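3. What we did at Sodumgate

I should own up early that I never meant to write a paper on ladybirds. I went to Sodumgate to look at moths, and the moths were dreadful that year (cold nights, a lot of wind, one very tatty hawk-moth), so Defne Güler talked me into turning over nettles with her instead. By the end of May 2022 we had a proper survey going, and I was hooked!

We wanted to know whether two-spot ladybirds with black wing cases warm up and get moving earlier in the morning than the ordinary red ones. People have argued over this for ages, and it makes sense on paper, as dark things soak up the sun. Our patch was the old railway bank, split into 15 plots, 8 of them on the sunny side. We walked each plot at the same hour, wrote down every ladybird we met, and noted its colour and whether it was walking, feeding or sitting tight.

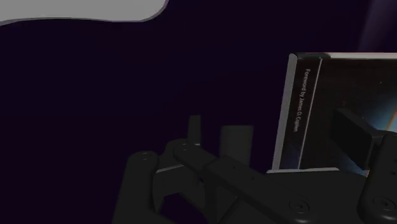 Figure 1. Simulated view with a multi-fingered gripper, dark grey against a nearly black purple backdrop.

3.1 Counting and colour

We ended up with 1,572 sightings. I say sightings and mean it, as we didn't mark anything and I'm sure we met the same beetles over and over. Red ones were far more common in every plot. The black ones did seem to be up and about sooner on bright mornings, mostly on the sunny side, but on dull days I couldn't have told you there was any difference at all.

The in-between ones gave us grief. Some have so much black on them that Defne and I would put the same beetle in different columns, so we wrote ourselves a rule (more than half black counts as black) and went back over the early sheets. 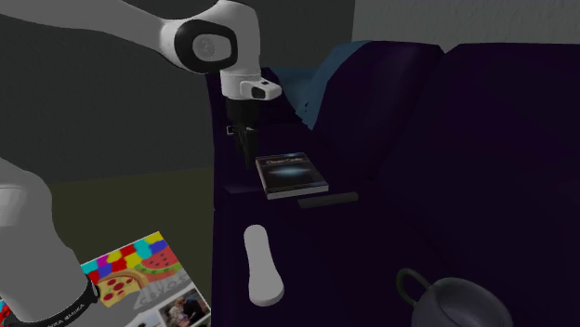
Wind was the other headache. A gusty morning sends everything down to the bottom of the stems, where you miss them unless you kneel, and my kneeling got worse as June went on. I've left the windy mornings in the totals but kept them out of the comparison between the two banks.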